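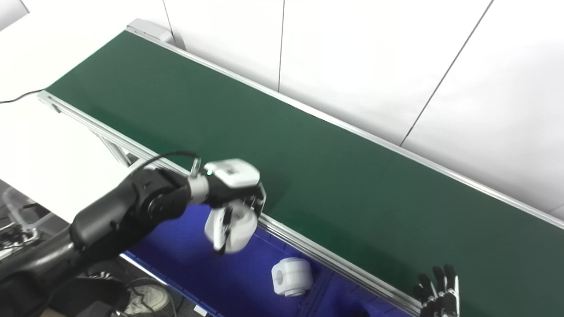 Belt keeps drifting to one side on a small packing conveyor

Posted by Verna Benavides in Small Shop Equipment

I run a two-person soap and candle business out of a rented unit in Carhuamaca. In August I bought a used flat belt conveyor from a bakery supply place that was closing. It has a rubbery green belt, aluminum side rails and a small motor under the drive end. We use it to move filled boxes from the packing table to the taping table.

For the first month it ran fine. Now the belt walks toward the wall side. It takes ten minutes or so with nothing on it, faster when it's loaded. If I let it go, the edge rubs on the inside of the rail and I get green fuzz on the floor. I've been shutting it off and pushing the belt back by hand, which works until lunch.

What I have tried so far: I tightened the bolt on the wall side of the tail roller by a full turn. It got a little better and then it started drifting the other way, so I backed it off half a turn and now it's drifting toward the wall again. I also wiped down the rollers with a damp rag. There was some wax on them, not much.

The seller says he has no manual. The plate on the motor says Pletberg and a number I can't read. A local repair company quoted me $2,059 to come out, replace the belt and "true the frame." I paid less than that for the whole conveyor. Is this something I can fix myself, or am I going to make it worse?

One more thing that may matter. We moved it over the summer so we could get a pallet past, and I don't remember if the drifting started right after that.

Edited to add: the belt has a joint with metal lacing, and the lacing looks straight to me.

Ezekiel Dunleavy

You can fix this yourself. I did maintenance in a mail order warehouse for a long time and most of the tracking calls I got were one of four things: frame not level, frame not square, dirty rollers, or somebody turning the bolts too much. You may have more than one of them.

Don't buy a belt yet. Turn the power off and unplug it before you put your hands near it, and take off any loose sleeves or gloves before you test it running.

Start with the floor. Put a level across the rails, side to side, at the drive end, the middle and the tail. Do it at each set of legs. If you moved it over the summer and the floor slopes toward a drain, there's a good chance one leg is low. Adjust the feet until it reads level across at every spot. Along the length matters much less.

Then check square. Measure from one corner of the bed to the opposite corner, and then the other diagonal. The two numbers should match. If they're off by more than an eighth of an inch, loosen the cross braces underneath, push the long corner in and tighten again. Extrusion frames rack easily when people drag them by one end. I've done it.

After that, clean the rollers properly. A damp rag won't take off wax. Use a plastic scraper and then denatured alcohol on a cloth, with the machine unplugged and a window open. Check with the belt maker before you put anything stronger on the belt. Wax built up on one end of a roller makes that end fatter, and the belt will climb toward the fat end. In a candle shop I would look there early.

Only now touch the tail bolts. Set both sides so the roller sits the same distance from the end of the rail on each side. Measure it, don't eyeball it. Run the belt empty and watch. If it drifts toward the wall, tighten the wall side a quarter turn and wait. By wait I mean let the belt go around at least twenty times. A full turn is a lot on a short conveyor, and I think that is why you saw it swing to the other side.

Mark the bolt heads with a paint pen before you start so you can get back to where you were.

If it still drifts in the same direction after all that, flip the belt end for end if the lacing allows it. If the drift changes sides, the belt is bad. If it stays on the same side, it's the frame or a roller.

Bindu Sundaram

I'd get a second quote. We had ours done by a guy from Gronano and he was quick. Also, are you sure it isn't just the belt stretching? Ours stretched and we had to replace it.

Shoshana Marchetti

Agree with most of what Ezekiel wrote. Two things to add.

Look at where you load the boxes. If you always set them down on the wall side because that's the side nearest your table, the belt gets pushed sideways every time. We had a line of 2,000 mailers a week and the drift stopped when we moved the packing table so boxes went on near the center.

Second, check the tension. A belt that is too loose won't respond to the tracking bolts at all, and a belt that's too tight wears out the bearings. With it unplugged, you should be able to lift the edge of the belt slightly at mid-span on the return side. If it hangs down in a big loop, take up both bolts evenly before you do the fine adjusting.

The fuzz on the floor is the edge wearing. Trim any loose threads with scissors so they don't wrap around the shaft.

Contact us | Terms of use | Copyright Urnanent Community Help | Back to top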